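3.2 The blocks and how they lie

I should say a little more about the blocks, as they do most of the work in this study and got only one line in the section before. They're plain rectangular wooden toy blocks, the sort you'd find at the bottom of a toy box. I wanted something that a person sorting or tidying would recognize in a second, and I wanted most of them to share a color. If every block is a different color, people talk about "the red one" and "the green one" and that's the end of it. Put out a bunch of yellow ones and they suddenly have to talk about place: the yellow one near the front, the slanted one, the one next to the orange. That was the kind of talk Agata Cattaneo and I were after (she ran the naming sessions at Ullside and wrote down every word, bless her).

So our layouts, which we call Stondow layouts after the house where we first tried them, are mostly yellow, with an orange block and a bluish one thrown in as landmarks. We never lined them up. I let them lie at whatever angle they landed, and I only moved a block if it had ended up on top of another.
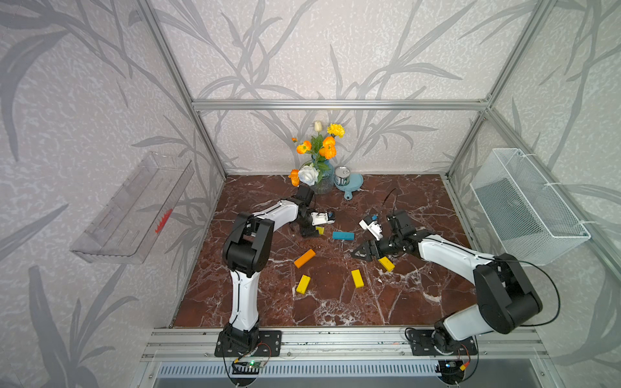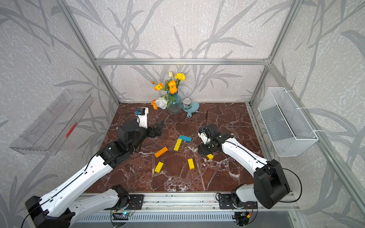 Figure 2. Wooden blocks scattered on the reddish-brown marble surface, mostly yellow, with one orange block and one in the blue range.

The surface took us longer to settle than the blocks did. Our first sessions used a plain white tabletop, and it was fine for color but a bit too easy — a block on white has nothing around it to get mixed up with. Marble has its own lines running every which way, and a few people used them to say where a block was ("just past the pale streak"). I hadn't planned on that at all, but I loved it, and we kept those answers in the count. Rinaldi's coding scheme has no slot for a landmark that's part of the table, so we added one and called it "ground."

Each layout was shown to 12 people. They each got 3 goes at telling a partner which block to pick up, and the partner could ask one question back before choosing. We scored a description as good if the partner chose the right block without asking. Two of us did the scoring separately, then sat down over a long lunch and argued about the ones we'd marked differently. Most of those came down to the word "next," and whether a block can be next to another one when there's a third lying between them. I said yes, Agata said no, and we ended up going with the rule from the Iser pilot, where the nearest block wins. Section 3.3 gives the full scoring rules, along with the 6 answers we had to leave out.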